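4.2 How plain backgrounds shape reading time

The most exciting result of the second study came from the part we expected least from. We had asked 368 adults to read short online articles in which a picture stood between two paragraphs, and we varied only how much of the picture was plain background. Readers moved past the plain pictures faster — and then slowed down on the very next sentence, as if picking the thread back up. Figure 3 has a flat slate-gray background over most of its area.
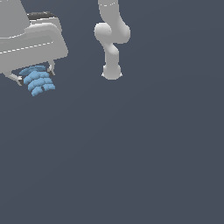 Figure 3. A rendered picture with a plain gray background.

Gayan Siriwardena objected, on reading an early draft, that a slower next sentence might have nothing to do with lost thread, and that people simply take a breath wherever a paragraph begins. We loved this objection, and it sent us straight back to the logs. Of the 2619 reading sessions recorded, 2533 were complete enough to compare paragraph openings with and without a picture before them. The slowdown held up in both the Tinard and the Perkico articles, and it was clearly larger after a picture.

What delights us is how short the effect is. By the second sentence, readers were back at their usual pace. In the follow-up planned for November, we will use 16 longer articles and let readers scroll back freely, which the present setup did not allow.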